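Monday, April 1, 2024
Bench notes, Stuslow workshop, back room

Floor rover, simulator work before the next drive at home

Carried on with the bedroom model. Jörg had the base on the bench all morning to change the left wheel bearing, so no real driving today and nothing lost by it. The new bearing is a Meinecke one from the drawer. It is a tight fit and he had to warm the hub to get it on. Wheel turns freely now with no side play that I can feel.

Simulator side. Started from the room file Nasrin made in October and kept her wall and floor. The floor texture is the brown plank one. I had thought of swapping it for plain grey to make things easier on the floor tracker, but the pattern runs on the diagonal and that is closer to what the rover will meet at Elínborg's place. Left it in.

Changed the collision shape on the chair. The old one was a solid box from seat to floor, so the planner never even tried the space between the legs. Now it has four separate legs and the crossbars near the bottom. The bars are low enough to stop the base, so the planner still has to go round, but the range sensor gets a truer reading. The bed keeps its simple box down to the floor for now, although the drawn bed stands on legs with a rail along the side. That needs doing properly.

View saved after the chair change, bed on the left and table on the right, with the open floor between them as the test lane:
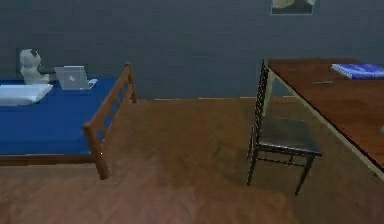 Runs

Start point at the near end of the lane, goal by the wall between the bed and the chair. Did 20 runs with the old planner settings, then the same again with the wider turning margin Abena asked for. Speed limit 300 mm per second both times.

Old settings: 10 reached the goal. The rest stopped short, nearly all at the chair. The log shows the same thing each time — the base turns in too early, sees a leg, backs off, turns in again and times out.

Wider margin: 78 per cent of the lane length covered on the worst run, and most got to the goal. Slower, but I don't mind slow. Two runs drifted towards the bed and touched the box. I think that is the box being too big and will check once the legs are in.

Thin chair legs are still a weak spot. The range sensor drops one now and then when the dark leg is side-on to the wall. Gerardo says the real sensor does the same with his black music stand, so I have not filtered it out.

Also lost half an hour to the Trester driver, which will not load if the config folder has a space in its name. Renamed the folder. Written on the whiteboard too.

To do

Bed legs and side rail as separate collision shapes.
Send Abena both log sets.
Ask Jörg for the measured wheel spacing after the bearing change, the model still has the old figure.
Charge the spare battery. It was flat again this morning.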